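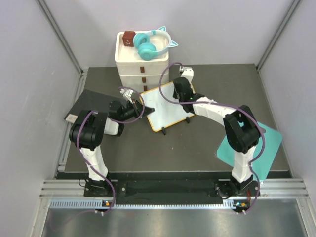

Falonlow is a two-arm bench cell for collecting and replaying manipulation episodes, supplied with the policy training code used in our bimanual coordination study. Both arms mount to a common channel along the front edge, and each carries its own camera above the gripper. Objects placed between the arms, such as the white board with the yellow-orange border, can be reached by both grippers from opposite sides, and the study concentrated on this class of task. Pale walls at the back and on both sides give the wrist views a plain background.

Method
The training set held 2000 teleoperated episodes. Each policy receives the two wrist views, joint positions for both arms and a short action history. We compared independent per-arm policies with a joint policy that predicts both action sequences from a shared encoding. The joint variant, released as Grivia, adds a timing term that penalises one gripper closing well before the other during shared grasps.

Results
Evaluation used 744 trials on layouts withheld from training. Grivia completed 669. Most failures occurred at regrasp, where one wrist view was blocked by the opposite forearm – a fixed overhead view reduced these in later tests but is not part of the published figures. Removing the timing term lowered completion on flat, rigid objects and made little difference on soft ones. We have not tested transparent objects.

Supplied with the cell
Two arms with grippers and wrist camera mounts
Front mounting channel and enclosure panels
Altuvon control software, single-site licence
Grivia weights, training code and evaluation layouts

Notes for buyers
Wrist cameras should be recalibrated after any change to their mounts. Allow around 3 hours for first assembly and calibration. Grey replacement panels are stocked; other colours are made to order. The weights were trained on the standard mounting distance, and cells built to a different spacing will need fine-tuning.

Technical contact: Wing-yan Chang, Chuang Automation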